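Two-arm cells and people reaching in: is "reduced speed" a rule or a habit?
Started by tablesaw_ned, 2023-11-09

tablesaw_ned wrote:
We got a new draft of the house rules for the bench cells this week and I'd like some outside eyes on it before I sign. The cells have two arms over one table, light parts, light payloads, bowls and cups and so on. The draft says that if both arms are "in collaborative mode" a person may reach over the table to reset objects without pausing anything. The reasoning given is that the arms are slow and the grippers are weak.

I don't buy it. Slow compared to what? The person who wrote it, Aqeel Yousafzai, is no fool and he has done more hours at those tables than I have, but the whole paragraph rests on the word "collaborative" and as far as I can see that word came off a sales sheet from Zelent. There was no measurement attached. I asked for one and got a link to a brochure.

My other gripe is that the draft treats each arm as its own machine. It has a speed limit for the left and a speed limit for the right and not one line on what happens when one is holding still near an object and the other is on the move right next to it.
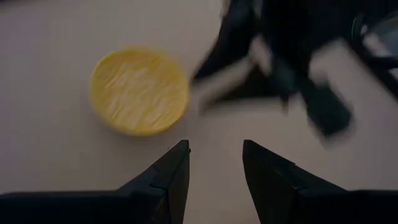 So my questions. Does anybody have a written rule for two arms sharing a table that isn't just the single-arm rule pasted in twice? And do you let people reach in during a run, ever?

gantry_mo wrote:
We don't, ever. Pause, both arms show as stopped, then hands in. It costs us a few seconds per reset and people whine for the first month and then they quit whining.

I'd push back a bit on the word thing, though. The label doesn't have to be meaningless. It tells you the arm has some kind of force limiting built in. What it can't tell you is whether your setup is safe, because your setup includes whatever you bolted on the end.

tablesaw_ned wrote:
Right, and that's where I keep landing. The limit is on the arm. The fingers are ours. They have corners on them. I can't find a sentence in the draft about the shape of the fingers.

pellworth wrote:
You are all making this harder than it needs to be. If the payload is a plastic bowl and the arm stops on contact, the worst case is a bruised knuckle. I've had worse from a desk drawer. Every rule you add is one more rule that gets ignored, and then the good ones get ignored along with it. We ran a cell at Brernen for 6 months with one rule (don't put your face over the table) and had zero reports.

gantry_mo wrote:
Zero reports or zero bumps?

pellworth wrote:
Zero reports. I take the point. But you can't prove the other thing either.

hexkey_lou wrote:
I can tell you how it went at our place. We had over 80 resets a day on one table and a reach-in rule just like Ned's draft. People got used to the rhythm of the thing. They knew when the arm was going to be on the far side, so they grabbed the object early. Then somebody changed the task, the rhythm changed, and nobody had updated their hands. One pinched finger, no lasting harm. What bothered me was that the rule had been followed to the letter.

After that we wrote our own. It fits on half a page:

Both arms paused before any hand crosses the table edge.
The person reaching in is the one who pressed pause. No "go ahead, I've got it" from across the room.
Moving gap between the two arms is set in the software and checked when the task changes, every time.
Finger corners rounded or padded. If the task needs a sharp tip, no reach-in exceptions for that task, period.
Whoever edits the speed setting writes it on the sheet with the old number next to it.

The last one has done more good than the rest put together.

tablesaw_ned wrote:
That's more use to me than the 3 documents I was sent. Can I ask about the moving gap? Our vendor (Sundqvist did the integration) says the planner "handles" arm-to-arm clearance. I asked what the distance was and the answer was that it depends. Fine, depends on what? Still waiting.

hexkey_lou wrote:
If you are driving the arms by hand through leaders, the planner may not be in the loop at all. Check that first. We had a planner with a lovely clearance setting and it did nothing whatsoever in teleop.

tablesaw_ned wrote:
Well, that's my afternoon gone. I'm going to go find out.

One more item, while I have people's attention. The draft defines the "work area" as the tabletop. I think that's wrong too. There's a lot going on above the table and past it, cables hanging down, other arms on other benches in the same room, and a person backing away from one cell has to end up someplace. I would draw the line around the space an arm can reach, plus room to stand, and I'd want that marked on the floor.

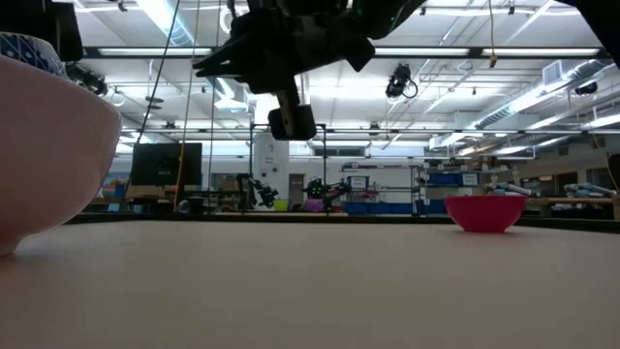

Marking the floor sounds great until you have to move a bench, and then you've got two sets of tape and people following the old one. That's dockside_ray's view anyway, and I speak from having peeled a lot of it. Put the reach on a drawing, date the drawing, hang it at the cell. Tape is a hint. If your rule depends on tape, your rule will be wrong by May.

pellworth wrote:
Agree with Ray, which may be a first. Also, what are you going to do about the cables? Ban them?

tablesaw_ned wrote:
No, I'd just like somebody to say in writing who checks them and how often. Right now the draft says cables should be "managed appropriately." I could say that about my kids.

gantry_mo wrote:
Strike every "appropriately" and see what's left of the document. I did that to a Mutemell template once and it lost 2 pages.

Ned, for what it's worth, I'd sign a version with Lou's list in it and the work area fixed. I would not sign the one you described. If Aqeel has real numbers on contact force with your fingers on your arms, at the speed you run, then I'd listen to an argument for reach-in. Without those it's a guess with a signature block.

pellworth wrote:
And I'd sign it as is and go to lunch. Different shops.

tablesaw_ned wrote:
Update, same day. Lou was right. In teleop the clearance setting does nothing on our cells. Aqeel didn't know either and to his credit he pulled the reach-in paragraph within the hour. He still thinks it can come back once somebody measures. I still think the measuring should have come first. Floor versus drawing is not settled. I'll post the next draft when there is one.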